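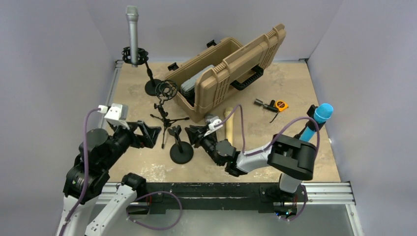
Fit the shock mount to the stand before the microphone goes anywhere near it. Set the base on a flat surface, screw the mount down finger-tight and check that every elastic ring is seated. A microphone in its cradle should stand straight up, like the silver one on the tall stand with the round base; the small tripod's cradle is still empty. Spread tripod legs fully – a half-open leg will slip.

Handheld microphones need a clip, not a cradle. Push the body in from the front.
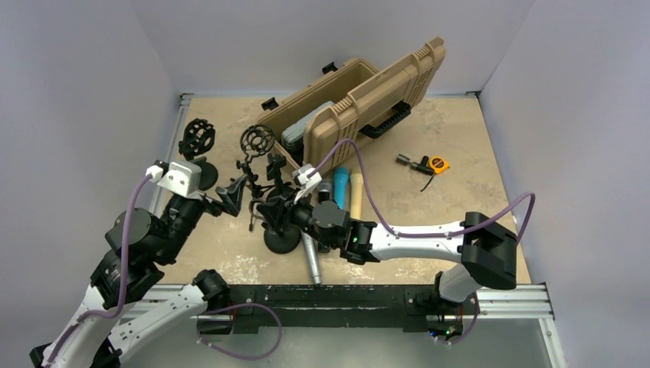 To pack up, reverse the order. Microphones come off first, then mounts, then stands.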